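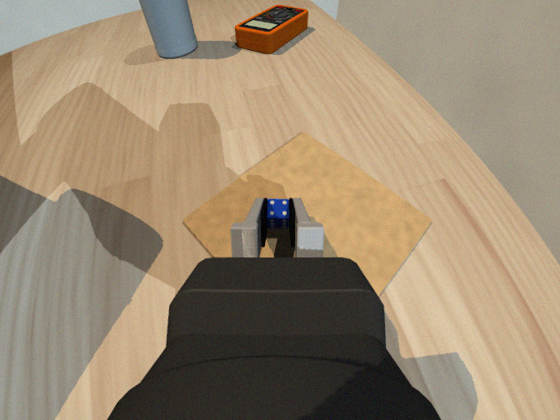
Quick one because it's late and the garage is freezing.

Sim is finally behaving. Most of January went on the grip - the die kept squirting out sideways the second the fingers closed, or it jittered in place like it had a motor inside. Friction was part of it. The bigger part was me, I had the pad collision shapes about 2 mm off from the meshes. Two! Spent a whole Saturday tuning gains for a geometry problem.

So now: new pad shapes, softer contact, slower close. Ran 1,000 picks overnight and 118 failed. Before the fix it was closer to half. Most of the bad ones are the die sitting rotated near 45 degrees, so the fingers catch the corners and it spins. Need to turn the wrist first, which means the camera has to tell me the angle, which means more work on the part I like least.

I render from the wrist view because that's where the real camera is going. Moved the sun down low on purpose. Long shadows wrecked the detector last week and I want them in the training set, along with other junk on the bench. Meter, cylinder, the mat at odd angles. Still to add: a screwdriver and a mug.

The real arm is less happy. The Drideo board drops off the bus whenever both finger servos stall. Power, probably. Ordered a beefier supply from Amrani, and the bracket is being recut at the shared shop in Trukville becuase my printer warped it twice. They charge by the hour but the saw is good.

Next up
- wrist rotation before close
- log finger current on every pick
- redo the cable run, it snags at full reach
- find the other hex key

If anyone has run the Rusham driver with a longer cable than stock let me know, mine gets noisy and I dont know if it's the cable or the crimp.

Contact | Copyright, all posts and code snippets by the author | Back to top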